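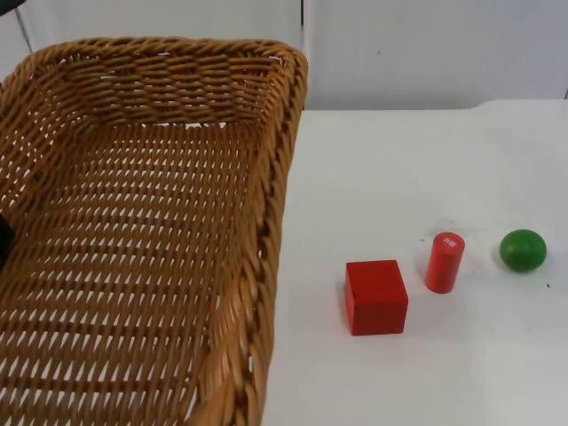 What size of basket suits a shelf of small household items?
One whose base is at least 3 cm shorter than the shelf is deep, so that it can be lifted out without scraping.

Nilstead library opens household storage loans

August 1, 2020

Residents of Nilstead can now borrow storage baskets from the town library for 20 days at a time. The scheme was approved in June and covers woven baskets and lidded boxes, for use when sorting cupboards or clearing a room.

Friederike Brinkmann, who runs the loans desk, said 40 baskets are on the shelves. Rectangular ones were bought first as they stack and fit standard shelving. Each carries a paper tag with its outer length, width and height.

Baskets must be returned empty and brushed out. Wicker should not be soaked; a damp cloth is enough for the weave and rim. Broken strands are to be reported at the desk and left untrimmed.

Repairs are handled by Stepan Kostiuk at the Utley workshop. Loans are free with a library card. Bookings are taken at the desk or by telephone on extension 522.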